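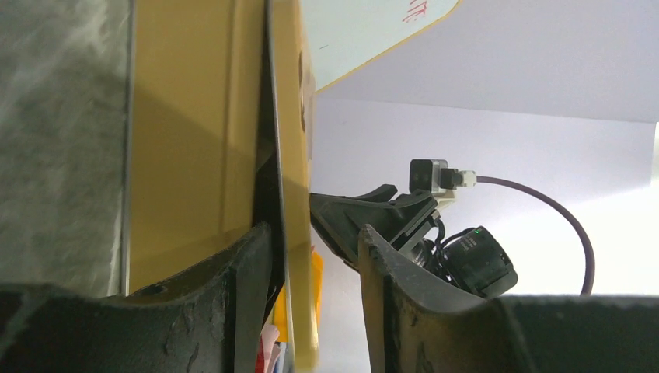
Scratches are what people fight over at a rental counter. Price, sure, but price gets settled online before anyone lands. Scratches get settled in a parking lot with a clipboard, tired kids in the back seat, engine running. I spent a morning at the Kokel desk in Harnura with the woman who runs it and she started there before I'd even sat down. "Black trim is the worst," she said. "Bumper corners, door sills, mirror housings." She's right that it shows. Pale gray streaks on a matte black surface, like the ones in the picture up top, catch the eye right away, and then it's your word against a checkout sheet. Her advice is dull and good. Take your own photos. Low down, both sides, wheels too. "Do it before the bags go in. After that you won't."

She asked me not to use her name. Fine. She's been behind that counter long enough to have worked for two owners and under three different signs, and she talks fast, mostly while doing something else. Stapling. Answering the phone. Stapling again.

First thing I wanted to know about was the deposit. Kokel holds $500 on a credit card for a regular compact and people lose their minds over it. "It's a hold. We're not spending it. But if you've got a card with a small limit and the hotel's already got a piece of it, then yeah, you have a problem, and you have it at my desk." She sees it most with younger couples coming off the evening flight. They booked the cheapest thing on a comparison site, clicked past the terms, showed up with a debit card. "I can't do debit without a return ticket. It says so. It says so in the email too." Does anyone read the email? Big laugh, no answer.

So, read the email. Look for the line about the card, the line about the driver's name matching the card, and the line about fuel.

Fuel, then. Full to full is what Kokel does and what she'd pick anywhere. Prepaid tanks she calls "a tax on being nervous." The nearest station to the return lot is on the Mikkelsen road, right before the bridge, and it closes earlier than you'd think. Out of season anyway. Fill up there, keep the receipt, leave it on the dash. If you come back short they charge for the fuel plus a service fee, and the fee is what stings.
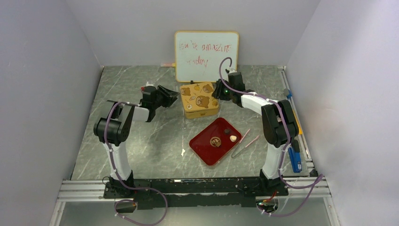

Can I take the car across to Tumis on the ferry?

You can with Kokel if you ask at pickup and they write it on the contract. The collision cover does not apply while the car is on the boat, so damage on the car deck is yours to pay.

That one comes up every day in summer, she told me, and half the time it comes up after. "They call me from the island. 'We're on the island, is that ok?' Well." Other desks in town don't allow the crossing at all. Ask before you pay. And once you're over there, the roads past the harbor are gravel, and gravel means windshields, and windshields are usually not in the basic cover. She'd buy glass and tires seperately if Tumis is the plan. "That's the only extra I'd tell my sister to get."

What about the rest of the extras? The GPS units, the second driver, the roadside thing. She went quiet for a second and looked at the office door. Then: "Bring your phone. Bring a mount, the cheap kind that clips on the vent." Second driver is worth it on a long trip and a waste on a short one. Roadside, check what your own card or your auto club gives you first, lots of people are paying for it twice.

Child seats are different. Book them early. They run out, and the ones left at the end of a busy week are, her word, "crunchy." Families who know what they're doing bring their own seat and a box of snacks and are out of the lot while everyone else is still in line.
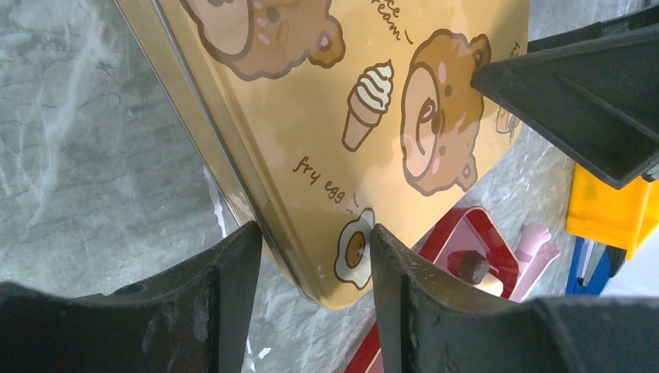

Yellow tin, bear and ice cream cone on the lid.

Line length. Big complaint in the reviews, so I brought it up. She didn't get defensive. "When two flights come in together you're going to wait 30 minutes. It's one desk." Her tip is to send one person ahead to stand there while the other gets the luggage, but make it the person whose name is on the booking. Otherwise you stand there for nothing. Have the license out. Not the photo of the license, the license. Do the online check in the night before if the company offers it, it skips most of the typing.

Returning is where people get sloppy. Early flight, dark lot, key drop box, gone. She doesn't love key drops. "The car is yours until we open and look at it. Somebody dings it at five in the morning, that's on your contract." If you have to do it, photograph the car in the space, the fuel gauge and the mileage. Takes a minute. Keep the pictures until the hold is off your card, and give that 7 days before you start calling. Some banks are slower than others and the desk can't do anything about it either way.
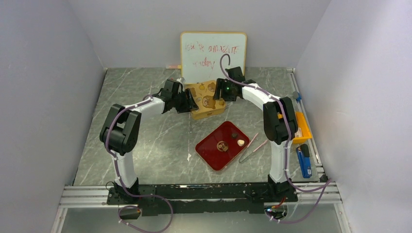
Car Rental / Getting Around / Harnura

Driving itself is easy enough. Harnura is small, parking near the old market is paid and everything up the hill isn't. The coast road is 60 miles end to end, nice, slow, no gas in the middle stretch. She says do it north to south so you've got the pullouts on your side. In November they put winter tires on the fleet without being asked, no charge at Kokel, but some of the bargain places add it as a line item so check that to.

I asked what she'd change about the whole business. Thought she'd say the websites. She said the car photos on the websites. "It says 'or similar.' Nobody sees 'or similar.' They come in wanting the red one." There's no red one. There's never been a red one, apparently, the fleet is white and gray, and one green hatchback they can't seem to sell.

Cheapest time to book, she reckons, is well ahead for summer and almost last minute in spring, when the lot is full and they want cars moving. Picking up in town is less than picking up at the airport. The bus in is every hour and stops across the street from the desk. If you're staying in Harnura the first night anyhow, get the car the next morning and save yourself a day of rental plus the hotel parking.

Phone rang again. A guy wanting a van for the same afternoon. No vans. She gave him the number of the place down the street, hung up, went back to stapling. Desk hours are on the Kokel door and they do change after the summer, so call first.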